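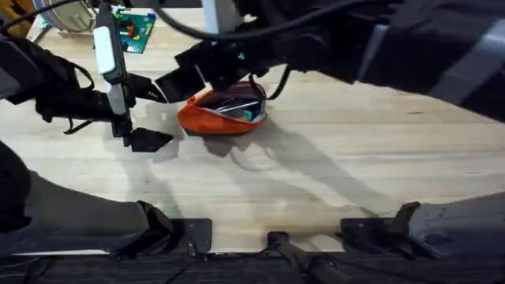
News / Company / Press releases

Kornimum packing staff hand the fiddly jobs to two-armed robots

Thursday - by Kelly Paiva

Kornimum is bringing two-armed robots to its packing workshop in Clirkeck, and the 15 people who fill and close pencil cases by hand are helping to set them up. The project, named Zhuravel, starts with pens and zippered pouches.

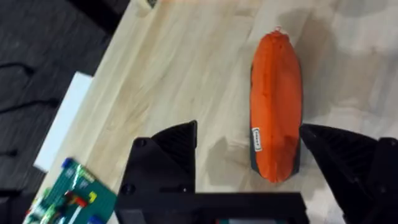

Gripper fingers on either side of an orange pouch at the Zhuravel work table.

Packers told us the small, repeated pinching of zippers wears out their hands by mid-shift. Under the new plan they will spend no more than 2 hours a day on it, and the rest on checking orders, custom sets and training the arms.

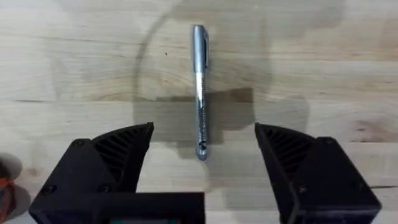
"Pens roll, fabric folds, and our packers know every trick for both," said Illia Didenko, who leads the project. "I love watching them teach it - they spot a bad grip long before I do!"

No jobs will be cut. Ten packers have signed up for paid operator training, which begins in May.

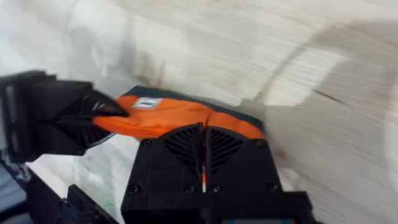

Soft goods are still the hard part, and the team expects plenty of slow days. Our Grurkton site will join once the Clirkeck crew is happy with the work.

Contact: Kelly Paiva, Kornimum Press Office | © Kornimum | Back to top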